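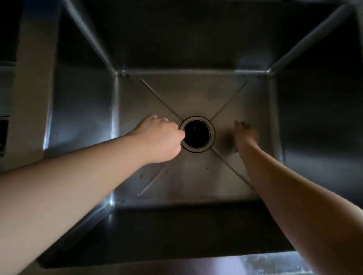
A steel sink with grooves running to the drain.

The house on the edge of Pultby has one well, and in the summer of its second dry year the well gave out. The owner, a retired school bus driver who asked that her name be left out, has lived there for 11 years. She has spent the last 5 of them learning to get by on less water than most people use without thinking.

"I turned on the kitchen tap and it coughed at me," she said. "Then it spat out some brown stuff and that was it. I stood there with a pot of potatoes."

A driller told her the water table had dropped and that going deeper would cost more than she had. She called Fashola, the company that trucks water to farms in the valley, and had a tank put in behind the garage. It holds 745 gallons. A full load has to last until the truck comes back up the hill, and in bad weather the truck is sometimes late.

She keeps a notebook by the back door with the tank level written down every morning. The first entries are in pen and the later ones in whatever she could find. "There's a week in there done in eyeliner," she said.

Most of the savings came from the bathroom. She replaced the toilet, fixed a shower valve that had dripped for years, and stopped running the water while it warmed up. The cold water goes into a bucket, and the bucket goes to the tomatoes. Laundry is done when the basket is full, and towels get used longer than they used to.

The kitchen took more getting used to.

"I was raised to rinse everything under a running tap," she said. "My mother would have rinsed a plate for a full minute. I had to stop my own hands from doing it."
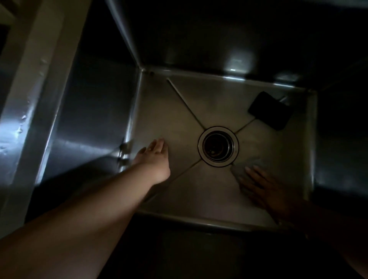
The drain and its strainer basket.

Now she scrapes plates into the compost, washes in one tub and rinses in another. The rinse water gets carried out to the fruit trees along the fence. She uses a plain soap and skips the plum tree, which she thinks is sulking.

Her neighbors on the Faren road have had trouble too. At last count 7 houses there had tanks, and several share a delivery to bring the price down. She would like the county to run a line up from town, and she went to a meeting in April to say so. She was told a study was being planned.

"They said the same thing when I moved here," she said.

Asked whether she would go back to the old ways if the well filled again, she took a while to answer.

"I'd take a bath," she said. "A deep one. Then I'd probably go back to the bucket."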